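Endevbridge Robotics Short Course
Handout 3: Comparing two grippers on the desktop arm

Read this before the lab session. You will need your notes from Handout 2 on servo IDs and the home position.

The task is the same for both grippers. The arm starts at home, moves over the block, comes down, closes, lifts and puts the block in the cardboard box. One full cycle is a trial. Each group runs 20 trials with the Oslow gripper, swaps it for the Chiang gripper and runs 20 more. Do not change the speed setting between the two sets.

Before you power up, check every connector along the arm by hand. The cables need enough slack for the full reach, but they should not catch on the uprights.

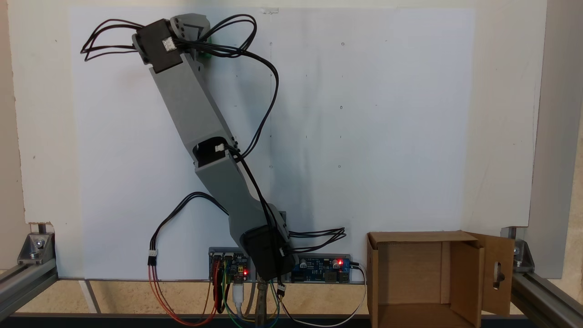

Home the arm first, then send the test motion from the Arkamska controller software. Keep your hands outside the aluminum uprights while it moves. If a joint buzzes and does not turn, cut the power and check the plug at that joint before trying again.

Set the approach height next. Lower the tip in small steps until it just meets the top of the block, and write down the value. The two grippers are different lengths -- a height saved for one will be wrong for the other.
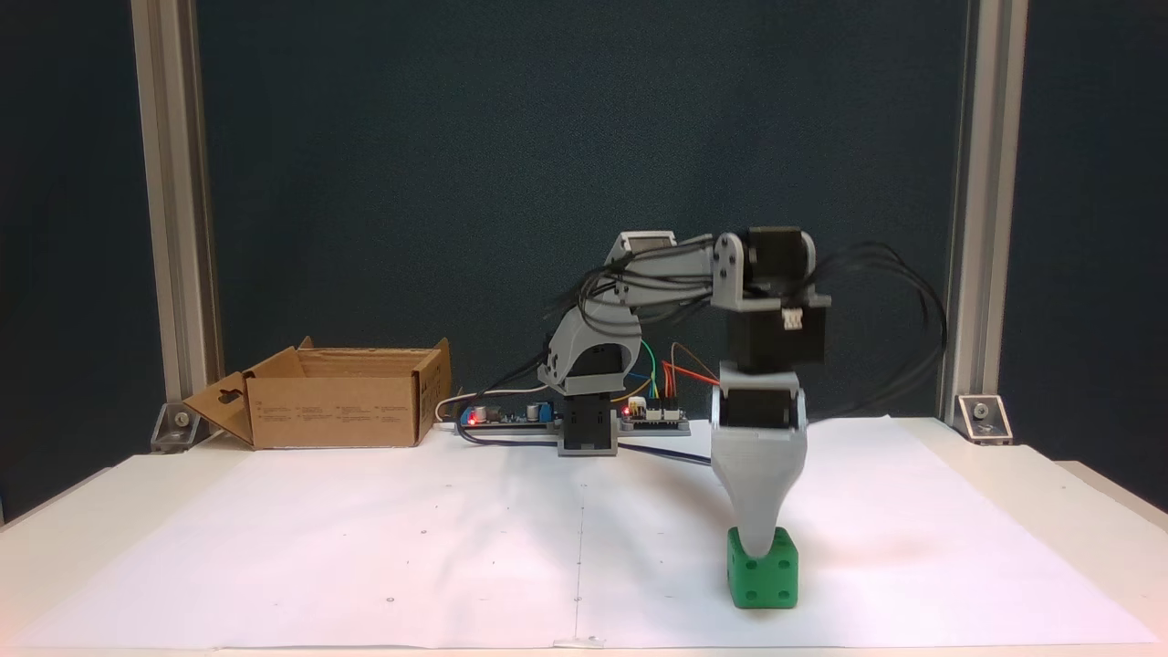
Log each trial as hold, slip or miss. A slip means the block left the paper and fell before reaching the box. A miss means it never left the paper. Wait 400 ms after closing before you lift, and allow 2000 ms for the move to the box.

Hand in:
Your trial log for both grippers
The two approach heights
A short paragraph on which gripper you would use for this block, and why

Next handout: camera placement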